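Fake flowers, a big table and one pink cloth

12 October 2018

So I've finally gone over to the dark side, you guys. I bought fake flowers.

If you've been reading since the Berville days you'll know I used to be pretty snooty about them. My grandmother had a bowl of plastic roses on top of the TV and they were gray with dust for as long as I knew them. But the October supper at the Fernport hall is coming up, I said yes to doing the tables (when will I learn?), and real flowers for that many people would've eaten the whole budget. The fake ones came to $162 for everything, and we get to keep them for next year!

I ordered from Cisternas, mostly because they let you mix colors in one box. I went with red, pink and yellow. My sister thinks that's a spring mix and I should've done rust and orange like a normal person in the fall. She may be right, but it gets dark so early now and I wanted something cheerful to look at over the soup.

Anyway, I've been trying things out on a nice light wood tabletop, and I'm so glad I did that before the day itself. On my kitchen counter the flowers looked skimpy. Dumped in a loose pile on pale wood they look like a lot more than they are.

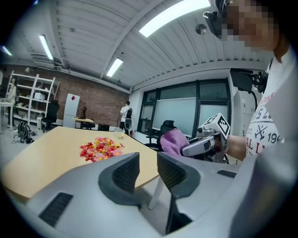
Red, pink and yellow on the light wood, with the pink cloth held just above the far edge.

I keep going back and forth on whether to use vases. My first idea was short stems in clear plastic cups, one every couple of feet. Cheap, and no crying if one goes over. The trouble is that you see the plastic stems through the side, and they're a very particular green. I tried filling a cup with split peas to hide them, which worked fine until I knocked it off the counter. I'm still finding peas.

The other idea is to skip the cups and just lay the flowers down the middle of the table, kind of scattered, with the leaves fluffed out. I'm leaning that way. It's quick, and people can shove them over when the bread comes.

As for cloths, I have 20 napkins from the Kiltow outlet and they crumple if you so much as look at them. I ironed four last night and gave up. Maybe crumpled is a style? I could knot them and call it rustic - don't tell my mother.

One tip if you buy the same kind of flowers: pull the leaves apart the night before, because they come squashed flat. A hair dryer on low helps a bit with the bent ones.

I still need to figure out candles. The hall doesn't allow real flames, so if you've found battery ones that don't flicker like a broken flashlight, leave me a comment and tell me where you got them!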